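중고 사무용 의자를 사러 갔다가 책상까지 들인 이야기

2024년 8월 4일

지난번 글에 작업실 옮긴다고 잠깐 썼더니 가구는 어떻게 했냐는 댓글이 꽤 달렸더라고요. 그래서 오늘은 가구 이야기만 길게 해보려고 합니다. 길어질 것 같으니까 커피 한 잔 가져오셔도 좋아요.

일단 제 사정부터요. 저는 혼자 번역 일을 하다가 작년에 야스민(Yasmine Samir)이랑 둘이서 사무실을 하나 얻었어요. 처음에는 공유 오피스 2인실이었는데, 올해 4월에 계약이 끝나면서 아예 빈 방을 하나 빌렸습니다. 열두 평 조금 안 되는 방이고, 정말 벽이랑 창문밖에 없었어요. 공유 오피스에 있을 때는 의자가 어디서 오는지 생각해본 적이 없었는데, 빈 방에 서 있으니까 갑자기 모든 게 다 돈으로 보이더라고요. 콘센트 멀티탭 하나까지도요.

처음엔 당연히 새 걸 살 생각이었죠. 인터넷으로 이것저것 담아봤어요. 책상 두 개, 의자 두 개, 서랍장, 회의용 테이블 작은 거, 손님 의자, 파티션 하나. 장바구니 합계를 보고 둘이서 한참 말이 없었습니다. 야스민이 먼저 "우리 바닥에 앉을까?" 했고요. 저는 그때 진지하게 좌식 책상을 검색했어요. 제 허리 상태로는 말도 안 되는 일인데 말이죠.

그러다가 예전에 같이 일했던 켈레치(Kelechi Garba)한테 하소연을 했더니, 자기네 회사는 사무실 열 때 가구를 거의 다 중고로 맞췄다는 거예요. 그것도 동네 중고 가게가 아니라 회사들이 이사하거나 문 닫을 때 나오는 사무가구만 모아서 파는 데가 따로 있다고. 이름이 웨스트스카(Westska)였어요. 저는 그런 업종이 있는 줄도 몰랐어요! 생각해보면 큰 회사가 층 하나를 비울 때 나오는 의자만 해도 엄청날 텐데, 그게 다 어디로 가는지 궁금해한 적이 없었던 거죠.

켈레치가 보내준 주소로 가보니 외곽의 창고였습니다. 버스에서 내려서 15분쯤 걸었는데 하필 해가 제일 뜨거울 때라 도착했을 때는 이미 둘 다 지쳐 있었고요. 입구에 간판도 조그맣게 붙어 있어서 한 번 지나쳤다가 되돌아왔어요. 안에 들어가니까 의자가 줄지어 있는데, 와, 저는 그렇게 많은 의자를 한 번에 본 게 처음이었어요. 같은 모델끼리 모아둔 줄도 있고 한두 개씩 남은 것들만 섞어놓은 구석도 있었는데, 우리 같은 두 명짜리 사무실은 그 구석이 보물창고더라고요. 열 개, 스무 개씩 맞춰야 하는 회사는 짝이 안 맞는 걸 안 가져가니까 훨씬 싸게 나와 있어요.

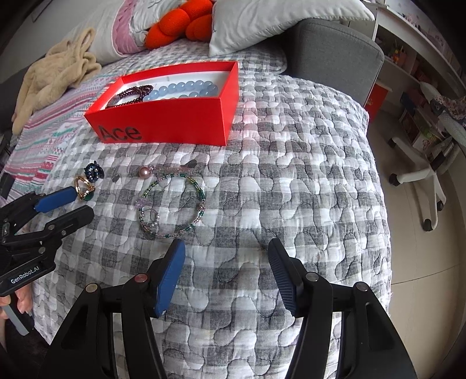 안내해주신 분은 스타브로스(Stavros Matić) 씨였는데, 말투는 무뚝뚝해도 물어보면 다 대답해주시는 스타일이었습니다. 제가 의자에 앉자마자 "괜찮네요, 이거 할게요" 했더니 고개를 저으면서 10분은 앉아보라고 하셨어요. 그래서 진짜로 10분을 앉아 있었습니다. 창고 한가운데서요. 야스민은 옆에서 다른 의자에 앉아 메일을 쓰고 있었고요. 근데 신기한 게, 처음에 좋았던 의자가 7분쯤 지나니까 허벅지 앞쪽이 눌리기 시작하는 거예요. 좌판이 저한테 너무 길었던 거죠. 결국 그건 탈락.

그날 스타브로스 씨한테 배운 걸 적어둘게요. 저처럼 의자 하나 고르는 데 벌벌 떠는 분들께 도움이 될까 해서요.

우선 가스 실린더. 제일 높게 올려놓고 체중을 실어서 앉아본 다음, 그대로 좀 있어봐야 한대요. 슬금슬금 내려가면 실린더가 간 거고, 교체는 되지만 그만큼 값을 깎아야 한다고 하셨어요. (파는 분이 이런 걸 알려주셔도 되나 싶었습니다.)

그다음은 팔걸이. 중고 의자는 등판이나 좌판보다 팔걸이가 먼저 망가진다고 해요. 고무가 끈적해진 것도 있고, 높이 조절 버튼이 헛도는 것도 있고요. 양쪽을 같은 높이로 맞춰놓고 몸을 기대봤을 때 한쪽만 툭 떨어지는 의자가 정말 많았습니다. 저는 팔걸이를 거의 안 쓰는 사람이라 살짝 흔들리는 걸 일부러 골랐고, 그 덕에 꽤 싸게 샀어요.

바퀴는 생각보다 중요하지 않대요. 규격만 맞으면 새 걸로 갈아 끼우는 게 어렵지 않다고. 대신 우리 바닥이 카펫인지 장판인지를 물어보셨는데, 저희 둘이 서로 얼굴을 쳐다봤습니다. 매일 밟고 다니는 바닥인데 뭐라고 불러야 할지 모르겠는 거예요. 사진을 보여드렸더니 부드러운 바퀴로 바꿔 가라고 하시더라고요.

천 의자랑 메쉬 의자 중에서는 저는 메쉬, 야스민은 천으로 갔습니다. 천은 얼룩도 얼룩인데 냄새를 꼭 맡아보라는 조언이 있었어요. 그래서 야스민이 의자 등판마다 코를 대고 다녔고, 저는 일행이 아닌 척 조금 떨어져서 걸었습니다. 그래도 고른 의자는 아주 멀쩡해요. 지금도 잘 앉아 있습니다.

여기까지가 원래 계획이었어요. 의자 두 개. 딱 그것만 사고 책상은 나중에 보자고 약속을 하고 갔는데요.

창고 뒤쪽에 책상 코너가 있었습니다. 아... 거기를 가지 말았어야 했는데. 가르켈(Garkell)이라는 브랜드의 높이 조절 책상이 딱 두 대 있었어요. 상판 모서리에 긁힌 자국이 좀 있고, 한 대는 조절 버튼 스티커가 반쯤 벗겨져 있었는데 움직이는 데는 문제가 없었어요. 가격표에 한 대 249유로라고 적혀 있는 걸 보고 야스민이 제 팔을 꽉 잡았습니다. 우리가 장바구니에 담았던 새 책상, 높이 조절도 안 되는 그 책상보다 쌌거든요!

두 대 다 살 테니 좀 깎아달라고 했더니 스타브로스 씨가 계산기를 두드리다가, 책상은 안 되고 배송비를 빼주겠다고 하셨어요. 저는 흥정을 정말 못하는 사람이라 그 정도면 대승리라고 생각했는데, 나중에 켈레치한테 말하니까 자기는 배송비에 서랍장까지 얹어서 받았대요. 뭐, 각자의 재능이 있는 거겠죠.

결국 그날 주문한 건 의자 둘, 책상 둘, 바퀴 달린 3단 서랍장 하나, 그리고 파티션 한 장이었습니다. 파티션은 좀 고민했어요. 둘이 쓰는 방에 칸막이까지 필요한가 싶었는데, 야스민이 통화가 많은 편이고 저는 옆에서 누가 움직이면 문장을 까먹는 사람이라 결국 샀고요. 천을 씌운 흡음 파티션인데 색이 좀 애매한 겨자색이에요. 처음엔 둘 다 별로라고 했는데 햇빛 들어올 때 보면 은근히 예뻐서 요즘은 그냥 정이 들었습니다.

돈 이야기를 궁금해하실 것 같아서 솔직하게 쓸게요. 자잘한 것까지, 그러니까 멀티탭이랑 스탠드 조명, 나중에 산 회의용 테이블이랑 손님 의자까지 다 합쳐서 작업실 꾸미는 데 2,417유로가 들었습니다. 적은 돈은 아니죠. 근데 처음 장바구니 합계랑 비교하면 절반이 안 돼요. 그 차액으로 석 달 치 월세를 미리 빼뒀고, 덕분에 일이 뜸했던 때에도 마음이 좀 편했습니다.
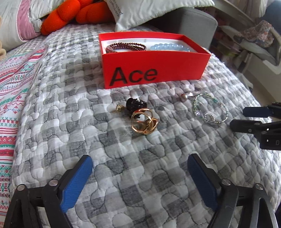 배송날 이야기도 안 할 수가 없네요. 건물 엘리베이터 안쪽 폭을 재갔어야 했는데 안 재갔어요. 상판이 안 들어가는 거예요, 정말 손가락 두 마디 차이로. 배송 오신 두 분이 한참 이리저리 기울여보시더니 결국 계단으로 올라가셨습니다. 4층까지요. 제가 너무 죄송해서 음료수를 사러 뛰어갔다 왔는데 그 사이에 이미 다 올리셨더라고요. 여러분, 엘리베이터는 꼭 재세요. 문 폭 말고 안쪽 대각선까지요. 파티션도 마찬가지고요.

조립은 그냥 저희가 했어요. 책상 다리랑 상판만 결합하면 되는 거라 금방 끝날 줄 알았는데, 나사 한 봉지가 다른 모델 거였습니다. 웨스트스카에 전화했더니 다음 날 바로 맞는 걸로 보내주셨고, 하룻밤은 상판을 서랍장 위에 걸쳐놓고 일했어요. 그날 마감이 있었거든요. 높이가 안 맞아서 목이 아팠지만 글은 잘 써졌던 것 같기도 하고요.

아쉬운 점도 있어요. 중고다 보니까 보증이 짧습니다. 저희 건 12개월이었는데, 높이 조절 모터 같은 건 나중에 고장 나면 수리비가 만만치 않다고 들었어요. 그리고 똑같은 걸 하나 더 사고 싶어도 재고가 없으면 끝이에요. 혹시 셋째 자리가 필요해지면 책상 높이는 맞출 수 있어도 상판 색은 못 맞출 것 같습니다. 이런 게 신경 쓰이는 분이면 새 걸 사시는 게 마음 편할 수도 있겠어요.

다른 가게도 가봤냐고 물어보신 분이 계셨는데, 회의용 테이블은 셰하타(Shehata)라는 데서 샀습니다. 여기는 시내에 있어서 가기는 훨씬 편한데 물건이 적고 값은 조금 높아요. 대신 상태를 손봐서 내놓는 곳이라 테이블 상판은 거의 새것 같았습니다. 급하게 한두 개만 필요하면 여기가 나을 거예요. 손님 의자도 여기 건데, 서로 모양이 다른 두 개를 골랐더니 아주 잠깐 카페 같은 느낌이 났다가 서류가 쌓이면서 사라졌습니다.

지난주에는 같은 층에서 세무 일을 하시는 응언(Ngân Quách) 씨가 놀러 와서 제 의자에 앉아보고는 어디 거냐고 물으셨어요. 본인은 지금 식탁 의자에 방석을 두 개 깔고 쓰신대요. 그래서 다음번에 갈 때 같이 가기로 했습니다. 응언 씨는 서류용 철제 캐비닛이 필요하다는데, 열쇠가 남아 있는 캐비닛을 중고로 찾는 게 은근히 어렵다고 스타브로스 씨가 하셨던 말이 생각나서 미리 전화부터 해볼까 해요.

저는 이제 책장만 남았습니다. 사전이랑 자료가 아직 상자에 그대로 있어서 뭘 찾으려면 상자 세 개를 열어야 해요. 벽 길이는 이번엔 제대로 재뒀고요, 엘리베이터도 쟀습니다! 혹시 튼튼하고 너무 깊지 않은 책장 파는 곳 아시는 분은 댓글 남겨주세요. 깊이 30센티미터 넘어가면 문이 안 열려서 그보다 얕은 걸로 찾고 있어요.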